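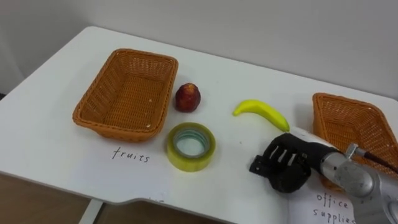
July 11, 2020

Hi Steinar,

You asked for something less stiff than the last report, so I'm writing this one the way I'd tell it to you over the phone. The spreadsheet with the hours and spending comes separately (Bouzid wants it in their own template, and I'm still fighting with the column widths).

The big news is that sorting is up and running! We now have 831 usable demonstrations of the two-basket task, all recorded with me or Fredy Rengifo driving the arm by hand. A demonstration, for the people on your end who skipped the proposal, is one person steering the arm through the whole job while we log every joint and every view. Then the model gets to chew on it. The task sounds like kindergarten: fruits in one basket, office supplies in the other. The baskets themselves match, so the arm can't learn its way by basket shape. It has to go by the labels, and those are just handwritten, "fruits" straight on the tabletop and "office supplies" on a sheet of paper.

I love the labels, by the way. We had planned printed cards, and Fredy got impatient one morning and grabbed a marker. Then we noticed that handwriting gives us variety for free, his block letters and my scrawl, and we kept it. The paper one is easy to swap for another word when we want new categories. The one on the table takes some scrubbing, so that's a lesson for next time.

What goes well: the banana. Everybody is good at the banana, including the model, which already picks it up most of the time in our little evening tests. Packing tape is another story. When the roll lies flat there isn't much to grab, and I tend to go for the hollow in the middle while Fredy pinches it from the outside. Both work fine for a person driving, but the model seems to get stuck halfway between the two styles and hovers. We talked it over and agreed to pick one grip and stick to it (outside pinch, he won). That means throwing out or relabeling a chunk of the early recordings, and I'd rather do it now than in December.

I also want to own up to a slow stretch in the spring. The Zandard logging software dropped the gripper readings whenever a session ran long, and it took me far too much time to catch it, as the video looked perfect. It's patched. We check the first and last recording of every session now, and I haven't lost one to it again.

Next up is mixing things more. I've been starting too many rounds with the objects in the same loose row across the middle of the table, out of pure habit, and the model has surely picked up on that. So we're going to push things toward the back wall, trade the baskets left for right, and add stuff that's harder to name. Is a pencil sharpener shaped like a lemon a fruit? We'll find out what Ullex's language part makes of it.

Two things I need from you. First, a yes or no on moving the leftover travel money to storage drives (nobody is traveling anyway). Second, could you ask Gekmont if they still plan to share their kitchen recordings? I've written twice and heard nothing, and it would save us weeks.

Call whenever you like, I'm usually at the table until six.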